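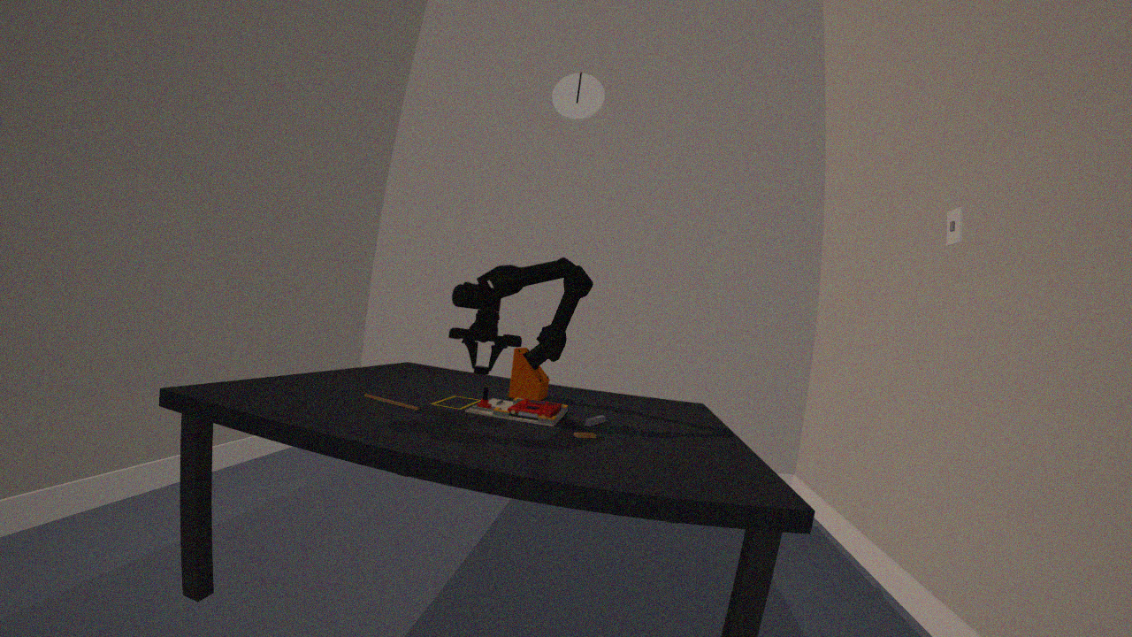 Did I sleep better in the new room? A little better, I think, but I woke at the sound of the bins and could not find the light switch.

10/25/26

Second week in Illville. I am still writing in English every evening as I promised Jin-sol Bae, who says my letters have too many commas. She is probably right.

The radiator was cold again this morning. I wrote to Mrs Shetty in July, before I signed the contract, to ask if the heating was included, and she answered "of course". Now I understand that it is included, but it starts when she decides. I put on two jumpers and made porridge with the last of the milk.

After breakfast I walked to the allotments behind Pernorlow Road. My neighbour Elsie McPhee has a plot there and she had asked me to help with the leeks. I had never pulled a leek before. One must loosen the soil with the fork first, or the leek breaks and the good white part stays in the ground. I broke the first one. Elsie put it in her bag without a word and gave me the fork again. She is 72 and she digs faster than I do.

We talked about her sister, who moved to the coast and regrets it, and about the price of seed potatoes. I did not know the word "chitting" and she explained it twice. I have written it on the inside cover of this book, next to "skew-whiff" and "to faff".

She gave me four leeks and a jar of chutney. I tried to pay for the chutney and I believe this was a mistake, her face changed a little. At home we would refuse three times and then pay anyway. I must ask Jin-sol how one does it here.

In the afternoon I made soup — leeks, one potato, a spoon of butter, pepper. It needed 40 minutes because the small ring on the cooker is weak. I ate it at the window. It was raining on the roofs and somebody across the street was carrying a mattress up the steps, stopping at each one.

I telephoned Mother at six. She asked three times if I am eating. I told her about the leeks and she wanted to know if I had washed them properly, between the leaves. I had not, to tell the truth, and there was some sand in the soup.

Tomorrow: milk, stamps, return the fork which I carried home by accident. Ask Mrs Shetty about the radiator again, but politely.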